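Torka boiler controller keeps dropping off the wifi, my running log
Merstead community support pages > Heating and hot water > Solved (sort of)
Posted by Arif Rahman, 27 Dec 2020

Right, I've been promising to write this up for anyone with the same controller, so I've pulled my notes together. They were on the backs of envelopes and I've tidied the spelling but not much else. Sorry for the length!

What I've got: a Revent combi boiler, a Torka wall controller in the hall, and the little Torka receiver box that sits next to the boiler in the kitchen cupboard. Everything went in back in April and it was lovely all summer, mainly (I now realise) because we never had the heating on.

The trouble: the controller loses the receiver. The hall screen shows the crossed-out aerial, the app says "last seen" and then a time, usually in the small hours, and the boiler carries on doing whatever it was last told. So either we wake up to a freezing house or we wake up at a temperature fit for growing tomatoes. There doesn't seem to be an in between.

First go. Turned everything off and on again, obviously. Receiver off at the spur, wait, back on, then batteries out of the controller and back in. It paired straight away and I felt very clever. Gone again by the next morning.

Second go. New batteries. The old ones were the ones that came in the box and I never trust those. Pairing was a bit quicker, or I imagined it was, but the same thing happened overnight.

Third go. Rang the Merstead helpline. I was on hold for 40 minutes, and the chap who answered was very nice and asked me to turn everything off and on again. I did it with him on the line to be polite. He then had me read out the firmware version, which is under Settings, then Installer, then right at the bottom where you'd never look. Mine was out of date. He pushed the update through from his end and told me to leave it overnight.

I left it overnight. Crossed-out aerial at breakfast.

Fourth go. Moved the router. It lives on the bookcase in the front room and I thought perhaps the chimney breast was getting in the way, so I ran it out to the hall on a long cable and we all stepped over it for a couple of days. No change at all, and my wife would like it noted here that she said so at the time. (The controller talks to the receiver directly, as she also said. The wifi is only for the app.)

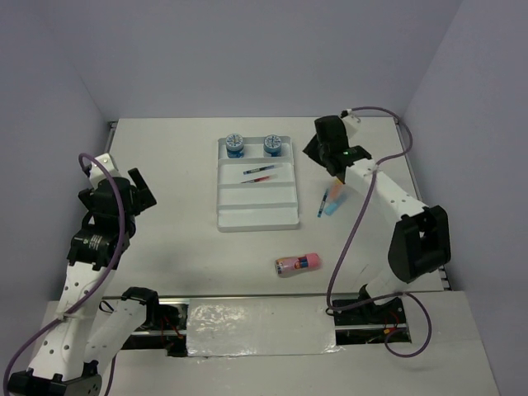
Fifth go, and this is where it got more interesting. I started writing down when it dropped out instead of just grumbling. It was nearly always a little after the dishwasher started, which we run late because of the cheap rate. The dishwasher is right beside the boiler cupboard and its plug shares a wall with the receiver. I put it on in the middle of the afternoon as a test and stood in the hall watching the controller like it was the cup final. Nothing, nothing, nothing, and then up came the crossed-out aerial! I've never been so pleased to see something break.

Ran it again the next day to be sure, and got the same again. Then I ran a day with no dishwasher at all and it stayed connected until bedtime and right through the night. Lots of washing up by hand, which I don't recommend.

Sixth go. Took the cover off the fused spur (power off at the board first, please, and if you're not happy doing that then get somebody in). I'm not an electrician but even I could see one of the wires wasn't properly held under its screw. I didn't touch it. Cover back on, everything left off, and I rang Angelovski, who did the original install.

They came out after 2 days, which was fair enough given the time of year, and we wore a lot of jumpers. The engineer remade the connection at the spur and checked the rest of them while he was in there. He also moved the receiver to the other side of the cupboard, higher up and away from the metal pipework, because he said it had been put in a daft place. I didn't point out whose firm had put it there. His theory was that the receiver was getting a tiny dip in supply when the dishwasher heater kicked in, just enough to make it restart and forget who it was paired with. I can't swear that's right but it fits what I wrote down.

No charge, as it was under the install guarantee. Without that I'd have been looking at 100 pounds for the call-out, so dig out your paperwork before you ring anyone.

Where things are now: it hasn't dropped once since the visit. Dishwasher on, dishwasher off, washing machine and kettle both going, no difference. The signal reading on the installer screen has gone from one bar to full, and I put that down to the new position.

A couple of leftovers in case they help anyone. The app still shows a "receiver offline" warning from before the visit and I can't get rid of it. Swiping does nothing, and logging out and in brings it straight back. Also my schedule went back to the factory one after the firmware update, so check yours if the helpline does the same for you. The factory one has the heating coming on at 400 in the morning (that's how it shows it, no colon), and I spent a while wondering if it was a fault code.

If anybody knows how to clear that warning please reply underneath. I've marked this as solved but I'll still get the emails.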